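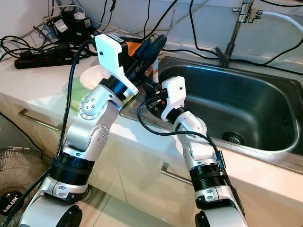 November, started just after 8 in the morning, kettle on, second mug by the time I got this far down the page.

Picking up from the last entry, which I left in the middle of a sentence about reel changes. The short version for anyone who skipped it: we have the old tapes of Kovov, the whole detective serial, and we're trying to get the finale into a shape the Flavano streaming people will accept. They want one file per episode with captions, a stereo mix and no drift. The drift is what's been eating my week.

The finale runs 111 minutes, which was a mad length for television even then, and it was broadcast with a news break in the middle. Whoever transferred it years ago took the break out and closed up the gap by hand. Up to the break the captions sit beautifully on the dialogue. After it they wander, slowly at first, and by the lighthouse confession the inspector's words are coming up while the widow is still talking. Lovely scene otherwise! I watched it more times than I needed to.

Tried a straight offset on everything after the break. Better for a bit, then off again. Tried stretching the second half and that fixed the confession and wrecked the ferry. So I suspect there's a second join, probably at the reel change after the ferry docks, where the harbour noise dips for a moment and the colour goes a touch greener. I've marked it in the project with a yellow flag, please don't move it until I've had another listen.

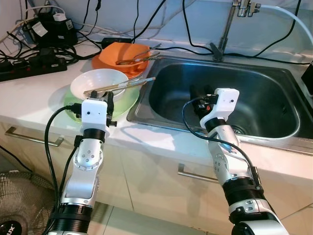 Light green plate, white bowl with the chopsticks across it.

Levente Balogh came by before lunch with his good headphones and we went through the harbour section together. He agrees about the dip. He also reckons the music under it is a different take from the one on the soundtrack tape, with the clarinet coming in a bar early, so we can't simply lay the clean music over the top and hope. I was a little crestfallen, as that had been my plan for the afternoon, but he was kind about it and stayed to help me check the cue sheet.

Caption file as it stands: a bit over 2000 lines for the finale, and I've retimed the first 200 after the break by ear. Slow going but they look right. A few notes on style so we don't all go our separate ways again:

- Keep the old forms of address. "Inspector" stays "Inspector" even when the English would sound friendlier without it.
- Songs in italics, and only when somebody on screen is singing.
- The radio in the café is dialogue. It gives away the alibi, so it has to be captioned every time.
- The dog's name has two spellings in the scripts. Use the one from the first episode.
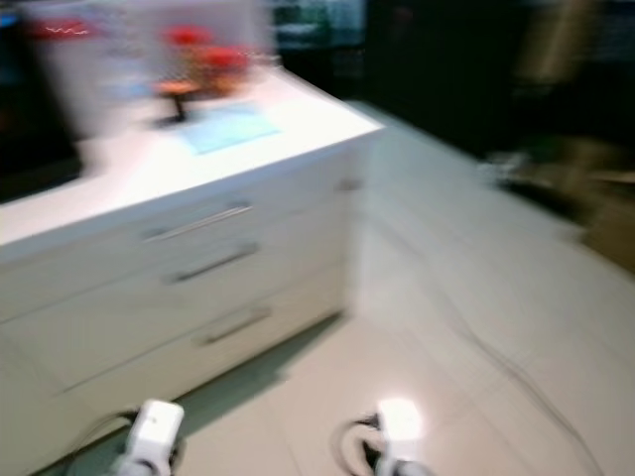 Drawers and countertop, very blurred.

After lunch I moved over to the colour. The first pass made everyone look as though they'd just come back from a fortnight in the sun, and this is meant to be a grey coastal town in winter, so I pulled the warmth back out and left the lamps alone. The night exteriors are noisy. I ran a gentle clean-up on the pier and it was fine, then on the fog sequence and it took half the fog away with it. Undid that. The fog is why people remember the programme, and I'd sooner have grain.

Still to sort: the end credits. Our tape loses the last few names under the channel announcer, and Tomemis, who hold the paperwork, have only sent the cast list so far. I've written again and asked for the crew page. If it doesn't come we'll need to freeze the background and reset the type ourselves, and I'd want everyone's agreement on that first.
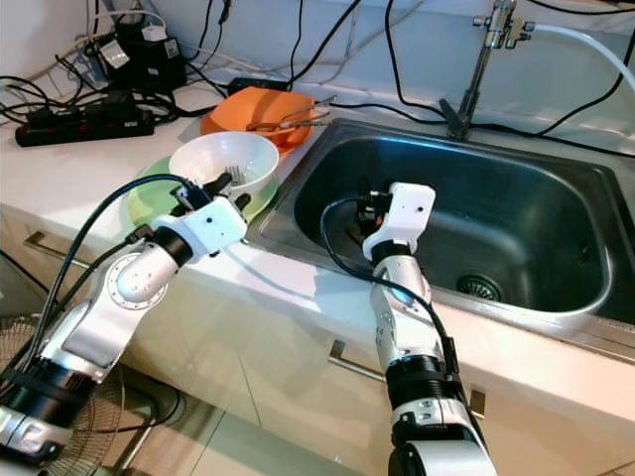

KATSAROS, November - We ran the first half for the film society up here last night, in the old hall, with some 200 in the seats and a projector that hummed in the quiet bits. Captions were legible from the back row, though white on the snow scenes is hard work and I'm going to try a thin dark edge. There was a proper gasp at the glove. One woman told me she'd guessed the doctor when it first aired and had been wrong, and was delighted to be wrong again.

The dialogue felt low in the room. Levente wants it up a notch against the music, and I'd like to hear that on small speakers before we commit. Second half stays at home until the ferry join is settled. Next job is the yellow flag.

3 comments

harbourlight
Oh, I'm so pleased you're keeping the fog. The version I taped as a teenager was mostly fog and I loved it.

Levente Balogh
It's the bass clarinet that comes in early, the other one is where it should be. Cue sheet is back in your tray.

Pim
Is the recap at the top of the finale staying in? My mum talks over it every time, but she'd miss it.

Shared 6 times

Contact the workshop | © Kovov restoration notebook | Back to top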